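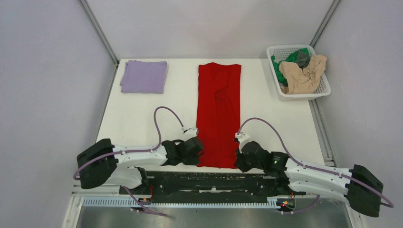
Red towels bleeding dye onto lighter washing

Posted in Laundry and Fabric Care, 2021-01-24

Asabe Effiong

I bought a set of red cotton towels in August and they still release dye. I wash them at 50 degrees with ordinary powder, separately from everything else. The rinse water is pink every time. The label says only "wash dark colours separately". Is there a way to fix the dye at home, or do I keep washing them alone for good? I have read that vinegar and salt will set it. The machine is a Vorik front loader, no pre-wash.
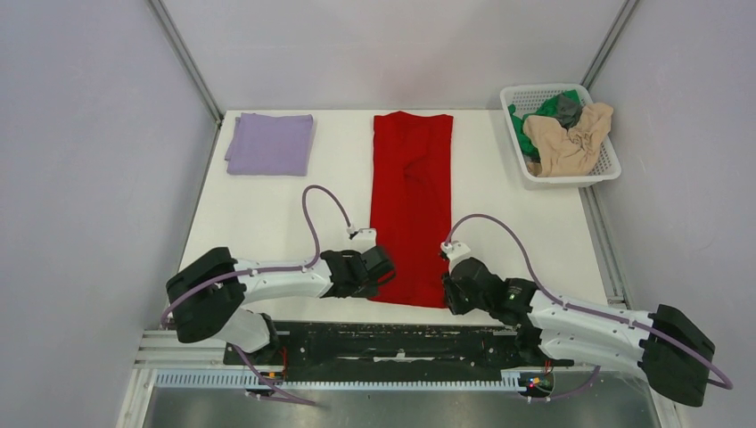 Skasance

Vinegar and salt will not fix it. Cotton is normally coloured with reactive or direct dyes. Reactive dye bonds during manufacture, and what you see in the rinse is unbonded dye left on the fibre. Hot washing removes it. Direct dye is held weakly and will keep coming out at any temperature above cool.

To tell which you have, wash one towel by itself at the hottest setting the label allows, then repeat. If the water is clearer after 5 washes, carry on until it runs clean. If there is no change, assume direct dye and wash at 30 or below. A cationic dye fixative from a craft supplier will help with direct dye, but it can dull the shade slightly. Follow the dose on the bottle by dry weight of fabric.

Do not leave them damp in a pile with other things. Transfer happens in the basket as easily as in the drum.

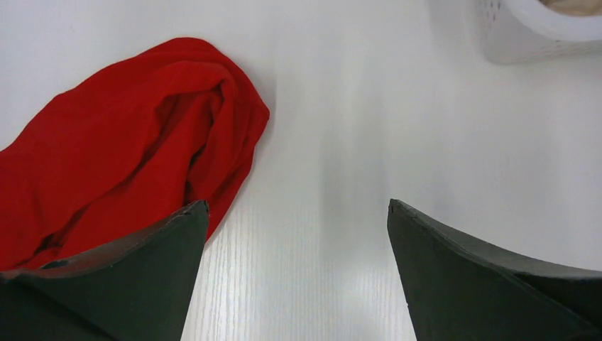

Tai

Colour catcher sheets. Used them for years, no problems.

reltby3436

The sheets pick up loose dye in the water but do nothing for the towel itself. Test first: press a damp white cotton cloth on a corner for a minute. If it marks, keep them apart from whites. Also check you are not overfilling the drum, as a poor rinse leaves loose dye behind.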